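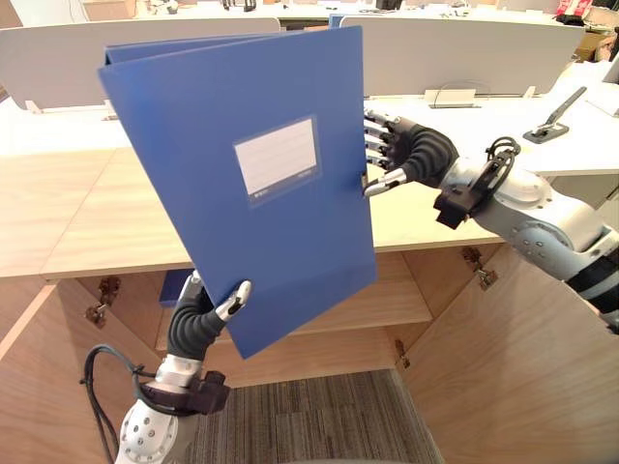
Moving from "one giant pile" to an actual filing system, how do I start?

Posted by Marlene Després in Home Office & Paperwork

Hi all, hoping somebody has been through this. I run a little translation business out of my spare room and I've been doing my own paperwork for years, if you can call it that. What I do is put everything in a stack, and when the stack falls over I start a second stack. It has worked okay until now, but in October I have to send a bunch of stuff to a new accountant and she wants it sorted by year AND by type. I nearly cried on the phone.

What I've got: bank statements, invoices I sent, invoices I got, insurance letters, car stuff, medical stuff, two apartments' worth of old leases, warranties for things I no longer own, and a whole grocery bag of receipts that have faded so badly some are blank. I sat down last night with a coffee and sorted for three hours and ended up with 70 little piles on the rug, and then I had to walk through them to get to bed.

So my questions are:

Do you file by year first or by subject first? I keep changing my mind halfway through.

What can I throw out? My mother kept every electric bill she ever got and I think I've inherited the gene.

Is it worth scanning? I counted one pile to get an idea and it came to 700 pages, and that's just the business side.

I've already bought a pack of plastic folders (yes, I bought supplies before I had a plan, I know). I'm in a small place so I can't go wild with furniture. Thank you!!

Raghavendra Marar

Oh I feel this. I did the books for a furniture importer for a long time and my own papers at home were a disgrace the entire time.

Subject first, then year inside it. I'm pretty firm on this one. Think about how you go looking for a piece of paper. You never stand there thinking "I need something from four years ago," you think "where's the car insurance." The exception is tax paperwork, which should be by year and live together, receipts and all, so that when somebody asks for a year you pull out one folder and hand it over. Your accountant will love you. If she wants the types split up inside the year, put plain paper dividers in and write on the top corner in pencil.

Now the piles. 70 is too many! You've made a pile for every thing you thought of. Push them together into big dumb categories: Money, Car, Home, Health, Work, Taxes, and one called Important for your birth certificate, passport and that sort of thing. If a category gets so fat it won't close, that's when you split it. I started with way too many headings once and had a folder with a single sheet in it labeled Miscellaneous Plumbing.

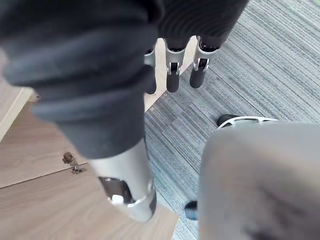
And do the labels last. I can't stress this enough. Use sticky notes for the first couple of weeks while you find out which folders you keep reaching for, then write the real ones. I bought one of those Benley label printers thinking it would make me organized and I just ended up with beautifully printed wrong labels. A pen is fine. Write big, write the years you're covering, and leave some room after them so you can add another year without crossing anything out.

For the faded receipts, photocopy or photograph the ones you can still read now, today, before they get any worse. Keep them out of the sun too. The blank ones you can match against your bank statement and write down what they were for. Ask your accountant whether that's good enough for her, every one I've worked with had a different opinion.

Good luck, and pick up the rug piles before you slip on one.

Ilango Pillai

just throw it all out lol. i scanned mine years ago and never looked at one page of it

ok real answer, call your accountant and ask how many years she needs. keep that, plus leases and anything with a signature. shred the rest. don't put it in the recycling with your account number on it

Prakash Pisharody

Agree with most of what Raghavendra said, but I want to talk about WHERE you put it, which is the part that finally got me to stick with it (my wife would say "mostly stick with it").

I had a proper tall filing cabinet, a Trellard, metal, weighed more than me. I hated it. The drawers jammed, it lived in a corner behind the ironing board, and I'd just leave papers on top of it. So I gave it away and went with something low with doors. Folders stand up on the shelf like books and you can flick through the spines. Put what you use every week at the front, and the old tax years down at the bottom where you have to bend for them.
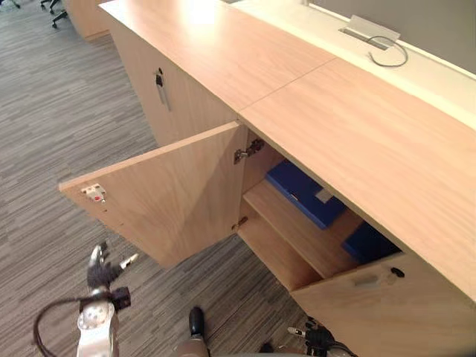

Low light-wood cabinet with one door open, shelf inside.

Measure the folders before you buy anything, and measure the inside of the cabinet, not what it says on the website. I ended up 2 inches short on one shelf and had to move it down a hole. Check which way the doors swing too, if your room is as small as it sounds you might not have space for them with the desk chair pulled out.

On scanning: I'd only do the Important folder and the current tax year. 700 pages is a lot of evenings. Name the files with the year at the front so they sort themselves.

Marlene Després

Thank you so much, all of you! Subject first it is, with the taxes off by themselves. I've got the rug down to nine piles and I can see most of the floor. Prakash, quick one if you're still reading, do your folders flop over when the shelf isn't full? Mine keep sliding down flat.

Prakash Pisharody

They do, yeah. I use a couple of cheap bookends, the bent metal kind. A heavy dictionary works too and I'm guessing you own a few of those.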